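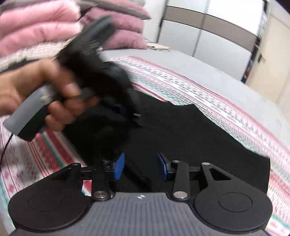

Tomoana Guest House, bedroom safety check
Room 3, November 2025
Checked by: Nicanor Cordero

Bed frame and legs: PASS
Solid as a rock! I leaned on every corner and got no wobble and no creak.

Pillows: PASS
Pink cases on, seams good. I love this color in here.

Striped blanket: PASS, with a note
Such a great pattern, and it has held up well since May. Please keep the hem off the floor on the door side, where people step in.

Clothes on the bed: TIDY
Anything black gets spread out flat before folding, so pins and hangers show up right away. Check pockets too (I found a key in Room 1 this way, very pleased with myself).
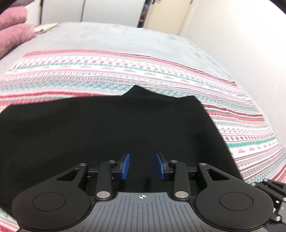 Once it's folded, it goes on the shelf and never over the lamp or the heater.

Cords and chargers: PASS
Nothing under the mattress, nothing pinched behind the headboard. Big improvement on last time, well done all!

Smoke alarm: PASS
Loud and clear on the first press.

Window latch: FIX
A bit stiff. Filippos Drakos has the Brakell spray and will get to it this week.

Walkway to door: PASS

Next up: Room 4, then the linen closet.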